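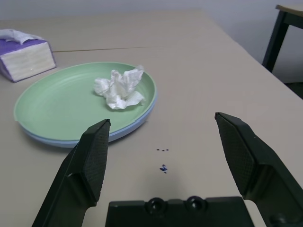

A comment on my last post, from Ngui, was that I should stop adjusting the grip force and clean the finger pads first. I had spent most of a Friday changing the force setting up and down, so I didn't love reading it, but I went and got the alcohol and a lint-free cloth.

The pads on this kind of gripper have a fine textured surface, and tissue sheds dust. So does paper of any sort. I wiped both fingers on the right hand, let them dry, then ran the tissue pick 65 times at the old setting. It dropped two. Before cleaning it was dropping one in five or so. I put the force back where Eltari ships it and left it alone.

While I had the arm powered down I did the other jobs on my list. Checked the finger screws, one was a quarter turn loose. Re-seated the wrist camera connector. Followed the cables on the right arm from the wrist down past the elbow and felt for flat spots. Then I homed both arms and ran the slow reach over the table, plate and tissue and glasses and all, to check the clearance above the top.

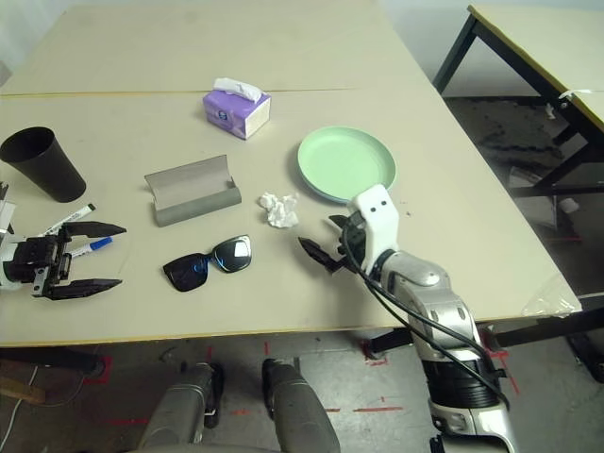

How often do the pads need cleaning? Every 600 cycles if it is handling tissue or paper, and at the start of the week for anything else.

I keep the count in a text file next to the calibration notes. The Dernia manual for my old arm said to replace pads at 94 percent grip success, and I still use that number here.

Next is the left hand. It opens a little slower than the right at low speed, and I want to look at the finger linkage before I blame the software.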